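Tabletop arm rules: questions we keep getting
Pelanis shared bench, updated July 20, 2025

Who wrote these rules?
We did, after Guerreiro handed us a 65-page safety binder and most of it turned out to be about fences. Our arms sort dishes. We kept 14 rules.

Does a small arm really need a risk assessment?
Yes. "Small" is a sales word. A light arm can still pinch a finger, and the vendor's brochure won't fill out your incident form.

Pillier says its gripper is "safe by design." Can I skip the force check?
No. Safe with what in it, at what speed? Run the check every 10 sessions and write down the number, even if it's the same number as last time.

Is there a speed limit?
50 percent of maximum whenever a person can reach the table. We have heard all the arguments for more. Bring data.

What counts as a proper grasp on a plate?
One finger at the rim and the other wide open is an approach, and the log should say so. Too many logs call it a grasp at this point. 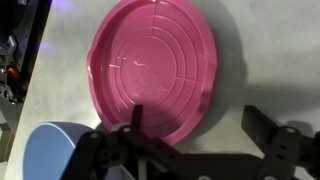 Ondeck wrote in March that our logging rule is busywork and that a good operator knows a grasp when she sees one. Maybe she does. Two good operators gave us different success rates for the same run — so the rule stays.

Can I get an exception?
Ask in writing before the session. We turn down most of them.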